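Lusitbridge Tanner Field Battery Charger for Camera Batteries

Two-bay charger with interchangeable plates 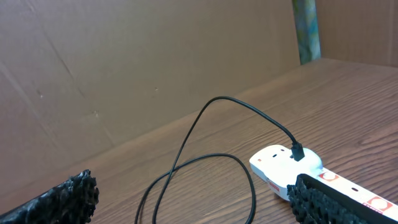
The Tanner is a two-bay charger for the rechargeable lithium-ion batteries used in most compact, mirrorless and SLR cameras. It is supplied by Lusitbridge to photographers, schools, rental counters and press offices, and is intended for daily use both at a desk and on location. Each bay works separately, so a fully drained battery may be charged beside one that needs only a short top-up, and batteries of different types may be charged at the same time.

Overview

A camera battery is often treated as an afterthought when equipment is purchased. The charger packed with a camera normally takes a single battery, and a photographer who owns two camera bodies from different makers must carry two chargers and two power cords. The Tanner was designed to replace both. The main unit remains the same whatever camera is in use, and only the charging plate is changed.

A plate is a small molded tray that holds the battery in the correct position against the contacts. Plates lock into the main unit with a quarter turn of the catch and are released in the same way. No tools are required. Each plate carries a printed code on its underside, and the same code appears in the Lusitbridge plate list, where it is matched to the battery model numbers it accepts. Customers are asked to check the number printed on the battery itself. Cameras sold under one name have in several cases been shipped with two versions of a battery, and the camera name alone is not a reliable guide.

Main features

Two independent bays, each with its own status display.
Interchangeable plates, sold singly or in sets.
Charge level shown in percent for each battery.
Storage mode, which brings a battery to a partial charge and holds it there.
Automatic stop when a battery is full.
Detachable power cord.
USB output for charging a phone or similar device when one bay is free.

Charging

Place the unit on a firm, level surface with free air on all sides. Fit the plate for each battery before connecting the power cord. Slide the battery in with its contacts toward the arrow on the plate and press down lightly until it is seated. The display for that bay will come on and will show the present charge level after a few seconds.

Charging time depends on the capacity of the battery, its age and its temperature. A battery of 1,000 mAh that is in good condition will generally reach full charge in some 2 hours. Larger batteries take longer. Using the USB output during charging will also lengthen the time, and the output is switched off automatically when both bays are occupied.

If the display shows a dash in place of a number, the unit cannot read the battery. Remove it, wipe the contacts with a dry cloth and insert it again. A battery that has been left empty for many months may need to stay in the bay for a short period before a reading appears. If no reading appears after a second attempt, the battery should be taken out of service.

Storage mode

Lithium-ion batteries keep best when they are put away partly charged. Storage mode is selected by holding the button beside the bay until the letter S is shown. The charger will then raise the battery to the storage level and stop. It does not discharge a battery that is already above that level - in such a case the display will flash, and the battery should be used in a camera for a while before it is put away.

Lusitbridge recommends storage mode for any battery that will not be used within a month. Stored batteries should be kept in their covers, away from coins, keys and loose memory cards, and should be checked at regular intervals.

Use while traveling

The power supply is built into the main unit and accepts household current in most countries. The wall plug is part of the detachable cord, and cords for other regions may be ordered separately. A simple plug adapter may be used in place of a regional cord provided that it is rated for the load and fits firmly in the outlet. A voltage converter is not needed and should not be used.

For use in a vehicle, the optional 12-volt cord connects to the same socket on the back of the unit. The engine should be running during charging.

Airlines commonly require spare lithium batteries to be carried in the cabin. Batteries should be removed from the charger before it is packed, and the rules of the carrier should be checked before departure.

Specifications

Model: Tanner
Bays: 2
Weight, without plates or cord: 185 g
Power input: household current, or 12 V DC with optional vehicle cord
USB output: 5 V
Display: one per bay, backlit
Warranty: 18 months from date of purchase

Supplied with the product

Tanner main unit
Detachable power cord for the region of sale
Two plates of the customer's choice
Cloth pouch
Printed instructions

Optional items

Single plates, by code
Regional power cords
Vehicle cord, 12 V
Catness hard case, with cut-outs for the main unit, cord and spare plates
Bornolura battery covers, in packs by battery type

The Catness case was revised in June to allow room for the vehicle cord. Earlier cases remain suitable for the main unit and plates, but the vehicle cord must be carried separately.

Safety information

Charge only rechargeable lithium-ion camera batteries that appear in the plate list. Do not attempt to charge disposable batteries of any kind. Do not charge a battery that is swollen, dented or leaking, or that has been in water. Do not cover the unit while it is in use, and keep it away from bedding, curtains and direct sun. The unit is intended for indoor use and for use inside vehicles. It is not sealed against rain.

The unit becomes warm during charging, and this is normal. If it becomes too hot to hold, or if there is an unusual smell, disconnect the power cord at the wall and contact Lusitbridge before using it again.

Service and returns

Requests for service should include the serial number, which is found on the underside of the main unit, together with the codes of the plates in use and the model number of the battery concerned. Unused plates ordered in error may be exchanged if they are returned in their original packaging. Worn plates are not repaired, but replacements for all listed codes are kept in stock.

Schools and rental businesses that wish to order several units may ask for a written quotation. Such requests are handled by Jouko Laaksonen, Equipment Sales, Lusitbridge.

Product information last revised November 23, 2019. Specifications may be changed without notice. The current plate list takes precedence over any printed version.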